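An open afternoon at the Erkora maternal health unit

The Erkora unit opened its doors to visitors in February, and I went along for the afternoon session. It looks after women who have diabetes before or during pregnancy, and it runs a small research laboratory on the floor above the clinic. Visits are held twice a year. Places are free but have to be booked, and there were 25 of us in the group.

We started at 2 with a short talk in the waiting area. The unit sees women from as early as they care to come, and the midwife leading the tour said she would like more of them to come before they are pregnant at all. Many arrive with a referral letter and very little idea of what the appointments will involve. The first one is long. It covers medicines, diet, eye checks and a blood test, and partners are welcome to sit in.

From there we went down to the clinic rooms. Each has a couch, a desk and a screen on the wall so that the patient can look at her own glucose readings alongside the staff. The readings come in through a system called Teretti, which the unit has used for two years. One of the dieticians showed us a week of readings with the name removed and pointed out where breakfast was causing trouble. She said mornings are the hardest part of the day for most of her patients, and that moving the toast to later on often does more than cutting it out.

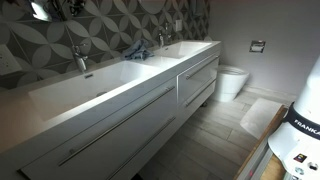

The laboratory was the part I had come for. Visitors go in groups of 7, so there was a wait on the stairs, and those at the back had less time inside. The team is working on the Korletey study, which follows 133 women from early pregnancy until their babies are a year old. Blood samples are taken at set visits, spun down, labelled and frozen. We were shown the freezers — from the outside only — and a bench where samples are checked against the paper forms. Results are some way off and the staff would not be drawn on them.

Someone asked whether women without diabetes could join. They can, and the study needs more of them.

Tea was served afterwards in the Etirness room, where the leaflets are kept. The one on feeding in the first days after birth is clear and worth picking up. The lift was out of use, so anyone who finds stairs difficult should ring before booking. The next visit is planned for the autumn, and the form goes up on the unit's noticeboard page a month ahead.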